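Floor Days at Ritell
October
By the Ritell back office

We moved into the Ritell building with 60 boxes, 2 kettles and a carpet. The carpet was already there. It is gray, it goes on for 321 square feet, and it came from Nidusau, whose sample book offered it under three different names that all turned out to be gray as well. 

The move

Boxes arrived at nine. By noon we had agreed on where the shelves would go, and by two we had agreed on somewhere else. Kuhlmann delivered the desks to the right street and the wrong door – a short walk, unless you are carrying a desk.

Down at carpet level

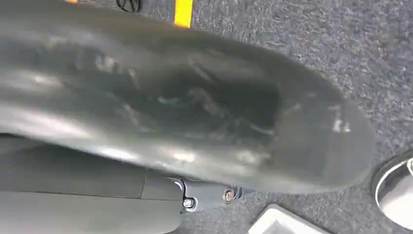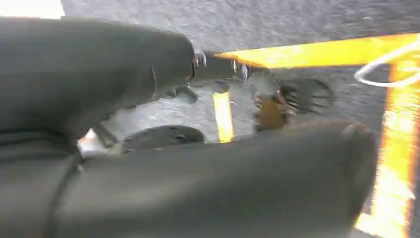
Carpet in both, with dark gray up close and a few metal fasteners. The yellow bar is in the second one. If gray is your color, this is your building.

What the carpet has taught us

It eats screws. Drop a small one and you may as well order another. We now keep a shallow tray by the door and everybody empties their pockets into it at five, like a very dull airport.

It also hides coffee better than we deserve. Hilero quoted us $600 to clean the whole thing, which we have put off until spring, or until somebody's mother visits.

Still to come

The shelves, in whichever place wins. Blinds for the parking lot side. A second wastebasket, after a long discussion – the first one keeps being borrowed by the front office and coming back full.

More pictures when there is more to look at. The kitchen is being painted next, and the front-runner so far is a warm gray.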